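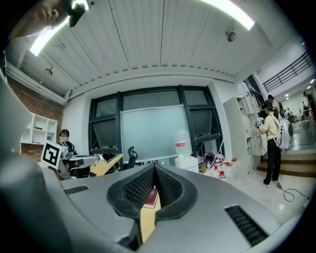
Ridolus Chocolate Mould Set

I've been making filled chocolates at home for 7 years and I've thrown away more moulds than I care to admit, so when we started selling our own I was properly fussy about it. The Ridolus is the one I'd buy myself (and I did, twice, before we stocked it!).

You get 6 trays, each a different shape, plus a scraper and a little recipe booklet written by Lino Mazza, who taught me how to temper chocolate on a cold kitchen worktop and has never let me forget how bad my first batch was. His salted plum ganache is on the back page. Make that one first.

The trays are rigid, so they don't wobble when you carry them to the fridge, and you can give them a good hard tap to get the bubbles out. Shells come out glossy if your chocolate's been tempered well. If they stick, pop them back in the cold for ten minutes and try again. Please don't go poking at them with a knife – I did, and scratched a whole row.

Wash by hand in warm water and dry with a soft cloth. No scourers, and keep them out of the dishwasher.

The whole set weighs around 284 g and fits in a normal kitchen drawer. If you've already got the older Ploltus trays, the new ones stack with them perfectly well.

Order code: 2412
Made by: Ekus
In stock again from: 1/23/19

Lids are sold separately. The hollow egg tray is coming in May, a bit late for Easter, sorry! Drop me a line if you'd like one put by.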